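Section 4: Teaching the Tidy-Up Routine

Before you start, please adjust your hopes. The Votosby kit can put away play food. It can't put away your groceries, do your dishes, or notice that the trash is full. Owners who bought it for those jobs have written to us, at length, and we have read every letter.

Putting things in a basket is the first chore in this manual for a reason. A four-year-old can do it, if bribed. For a machine it means finding an object, picking a grip, lifting it without flinging it, and letting go in the right spot. Letting go is harder than it sounds.

4.1 What you will need

One sturdy table, a basket with an open top, and up to 11 pieces of play food in mixed shapes. Use toys until you have finished Section 6. Real strawberries can be tried after that, over a surface you don't love. 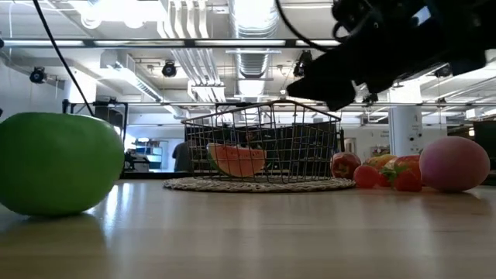
SETTING OUT THE WORK

1. Put the basket near the middle of the table. A placemat underneath is fine, provided it lies flat.

2. Leave some of the food out on the table. Pieces already in the basket can stay there. The routine will leave them alone, or should.

3. Mix big with small. A peach and a berry call for different grips, and a routine that has only met apples will treat everything in life as an apple.

4. Let a few pieces touch each other. Tidy rows look nice and teach the arm nothing about your kitchen.

Note: Shiny tabletops throw back the ceiling lights. If the software reports fruit where you can plainly see there is none, turn off a light or two and run the check again (code 466).

CAUTION: Keep hands, sleeves and hair away from the arms whenever power is on. The arms are not angry with you. They also don't know you are there.

4.2 Running the routine

5. Clear the travel path of each arm, including the part that swings past the edge of the table. Coffee goes elsewhere.

6. Open Limska on your computer and choose Chores, then Put Away. The other entries on that menu are grayed out. Laundry has been grayed out since August, when we took a hard look at it.

7. Pick one arm to start. Using both at once is allowed, but they share a basket about as well as siblings do.

8. Press Start and keep a hand near the stop button for the whole first run.
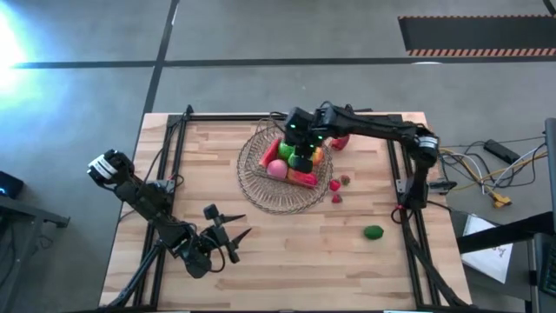 9. Wait for the arm to go back to its rest position before you touch anything. A pause over the basket doesn't mean it has finished. It may be thinking - or it may be stuck, and from the outside these look the same. Give it a full minute.

10. If a piece gets dropped, leave it where it lands. The routine will try for it again. If it rolls off the table, that piece has retired.

4.3 How good is good enough?

In our own Mirnness workshop we logged 923 attempts with the current software. The right piece ended up in the basket in 558 of them. You could beat that blindfolded, and we would ask you not to try it with the power on.

Berries gave us the most trouble. Move to Section 5 once your kit can clear the table twice in a row with no help. Pushing food closer with a pencil is help.

Last revised September 12, 2020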